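From: Živković
To: Rillent builders list
Date: August 6, 2021
Subject: Re: [rillent] Arm loses position near the end of its reach

The maintainer of Gomix wrote:

> Before you change the gains again, please tell us three things.
> Which firmware are you on, what is the payload set in the config,
> and how do you route the cable between the wrist and the base?
> In my workshop I had the same fault last December and I lost
> two weeks on software before I looked at the cable.
> Pictures of the setup would help also.

Thank you for the quick answer. I reply to the points in order.

1. Firmware. It is build 351, without local changes. I tried also the one before it and the fault is the same.

2. Payload. It was still the default value from the Pramora template. I have now weighed the gripper on the kitchen scale with its screws and put in the correct number. The arm is calmer after this change, but the error did not disappear. When the arm is extended more than 40 cm from the base, it stops with "position lost, joint 4". From 11 tries it happened in six.

3. Cable. I think you may be right. I had left the loops long, so that the wrist can turn freely, and I did not think that their weight could matter. I will shorten them and fix them with a strap at the elbow.

I am building this at home and the kitchen counter is my test bench. You asked for pictures, so I put two into this message.
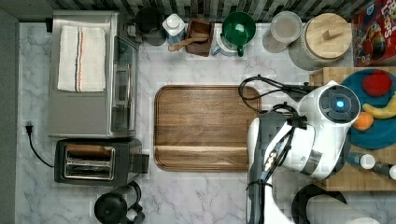
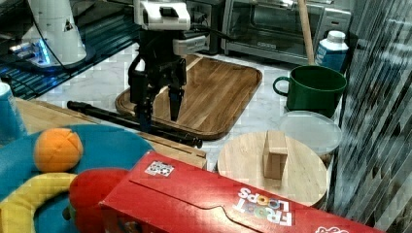

First: black cables looping up from the arm, over the edge of the walnut board. Second: gripper open above the wooden tray.

For the tests I use ordinary things from the house. I want the arm to take something, carry it to a tray or a board and put it down gently. The small upright wooden block in the second picture is good for checking the approach, and fruit is more difficult, especially the banana, where I must turn the wrist before closing the fingers. I have not yet tried anything made of glass and I do not plan to do it before joint 4 is reliable.

I have also two questions.

The Gomix manual says that the homing must be repeated every 2000 cycles. Is this counted for each joint, or for the whole arm? My log counts every joint separately and I do not know which number I should look at.

The second question is about the printed code on the cereal box. My detection finds it well when the box lies flat and the square looks up, but the angle it gives me changes by a few degrees between readings, even if I touch nothing. Does someone on the list average several readings before moving? If yes, how many did you find sufficient? I would prefer not to make the program slower than it already is.

I can send the complete log to anyone who wants to see it. It is too large for the list, so please write to me directly. When the strap is in place I will repeat the same 11 tries with the same payload value and report the result in this thread.

With kind regards,
Živković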